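Hand-held gripper at the Kokdale open day: a review after one afternoon of use 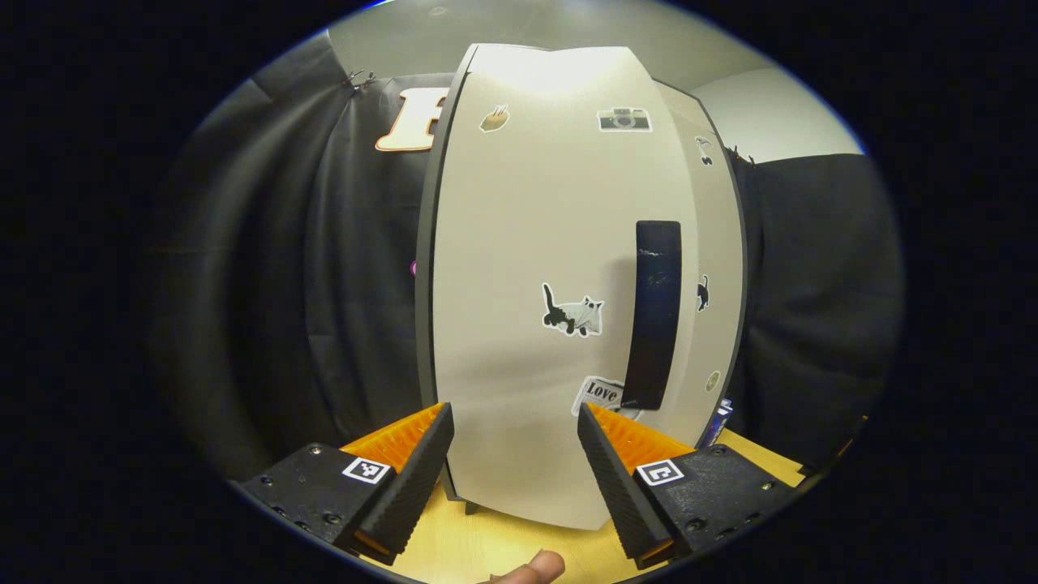
I went to the Kokdale open day with a simple question. Our workshop teaches adults who want to change their job, and we have been thinking for a long time to buy one hand-held gripper, so that the students can feel how a robot hand takes an object before they write any program. The tool shown there is sold by Ralov. I had it in my hands for most of the afternoon, and I write this review for people who teach, or who have a small laboratory and a small budget.

The visit was on May 22, 2023. Entrance was free but you had to register, and visitors were divided into groups of 28 persons. My group was led by Aurora Patrício, who knows the tool very well and is patient with slow questions. She first gave a short talk, and after that we went to the tables. I appreciated that the talk was short. At other open days I have sat for an hour in front of slides and then had five minutes with the machine.

First impression

The tool is held in one hand, and the two fingers close toward each other in front of you. The pads are black ribbed foam with an orange ridged part behind it, and they are mounted on flat black plates with small screws. On each plate there is a square black-and-white marker, and the two markers have different patterns. If you have worked with camera tracking before, you will understand immediately what they are for. If you have not, Ms. Patrício explains that the software reads them to know how far the fingers are open.

In the hand it feels heavier at the front than I expected. After ten minutes I did not notice it anymore, but after half an hour my wrist was tired, and I am a person who works with hand tools every day. A student with small hands will need more breaks. The handle has only one size. I asked if another size is planned and the answer was "maybe in September," which I report here exactly as I heard it.

The tasks

Every table had a different object. Mine had a small cabinet that looks like a compact refrigerator, cream white, with dark gray edges and a long black handle standing vertically on the door. Somebody had decorated it with stickers: a cat, an old camera, the word "Love" in thick black letters. I liked this. Most demonstrations use gray cubes, and after the third gray cube the visitors begin to look at their phones.

It is also a more difficult object than it seems. The front is smooth and a little glossy and it bows outward, so the place where you touch it matters very much. In my first attempts I came too high, and one pad made contact before the other, and the cabinet turned on the table. Orlando Usuga, who was in the same group and has more experience than me, told me to lower my elbow and to approach near the base. From then the cabinet stayed straight between the pads. The foam holds well on this kind of surface without strong pressure, and I saw no marks from it when I finished.

The handle of the door was another matter. I tried to take it between the two pads, and it is possible, but the pads are wide for such a narrow bar and they hide it from your eyes exactly at the moment when you want to see it. I succeeded sometimes. Mr. Usuga succeeded more often, and he does it quickly - I think too quickly for a person who wants to learn by watching. For handles and other thin parts I would like to have a narrower pad. Ralov does not offer one today.

The camera and the software

The camera looks forward over the fingers with a very wide view, and the picture is round with black around it. For a beginner it is strange during the first minutes, because objects at the side look bent. What I like is that both fingers and both markers stay in the picture, also when you turn your hand.

The recording program is called Billon. It starts fast, the buttons are large, and the text on them is clear. I made 31 recordings and lost one, when I pressed stop two times. There is no question "are you sure?" before a recording is deleted, and this should be corrected. The manual is good in the chapters about mounting and weak in the chapter about calibration. I read that chapter two times and afterwards I still asked Ms. Patrício.

The price

The set costs 583 dollars with two pairs of pads. The camera is not included, so please count it in your budget. Additional pads are sold by Tsoukalas, and delivery takes up to 30 days. For a school this is long, so I recommend to order one more pair together with the tool.

About the open day

The organization was good. The tables had enough distance between them, and black curtains hung behind the work area, so that you were not distracted by the neighbors. The coffee was far away, on another floor. I would have liked more time at a second table - my group changed places only once, and at the second table I mostly watched.

My rating is four out of five. I take away one point for the delete button and for the single handle size. We will order one set for the autumn course, and when the students have used it for some weeks I will add their comments under this review.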